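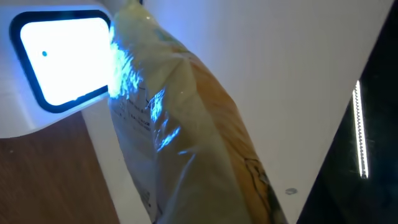
Notebook, film storage trial -- January 24, 2021

Came in on a Sunday to pull the last set of snack film pouches out of the humidity cabinet. Cabinet set to 60 percent, held there since Thursday evening according to the logger. The display on the door still reads a little high, so I am going by the logger only.

Film lots

Two lots this time, both from Trullham. The older one is the laminate we used in the fall. The newer one is supposed to be the same structure with a different sealant layer, but the data sheet they sent is still the old one. Wrote to Princess Catacutan to ask for the right sheet. Until it comes I am labeling the newer lot "T-new" and leaving the structure blank in the table.

Pouches were sealed on the Plurau bench sealer, 3 seconds dwell, same jaw pressure as before. Jaws cleaned between lots.

Seal strength

Cut strips across the end seal and pulled them at the usual speed. The old lot peeled cleanly most of the way and then tore in the film next to the seal. T-new peeled the whole width without tearing. Average is 97 percent of the old lot, so on strength alone I can't separate them. The way they fail is different, though, and that should go in the report even if the number doesn't show it.

One strip from T-new slipped in the grips. Discarded it and cut another from the same pouch. Grip faces are getting smooth -- need new rubber before the next round.

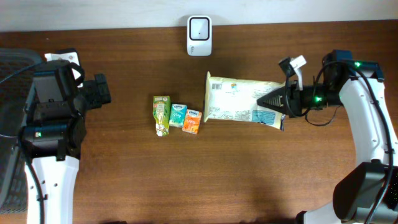 Creasing

Flexed pouches from both lots 400 cycles on the Xenos tester, then dye on the inside, wait, wipe, look at the outside over white paper. Old lot showed pinholes near the gusset fold, in the same place as in the fall. T-new showed fewer, but they were scattered and I don't have an explanation for that. Could be the film, could be how I clamped it. Repeat with the clamp turned around.

Note for whoever does the dye next: the small bottle is nearly empty and the new one is a different shade of red. Don't mix them in one set.
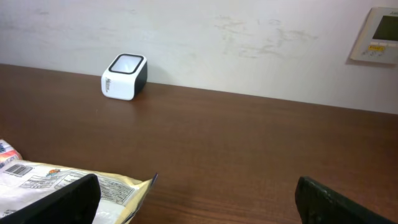 To do

Get the correct data sheet for T-new.
Order rubber for the grips.
Rerun creasing with the clamp reversed, both lots.
Move the remaining pouches to the Tanier cabinet. They stay there until April, then weigh and open.
Ask if the fall dye sheets were kept. They are not in the binder.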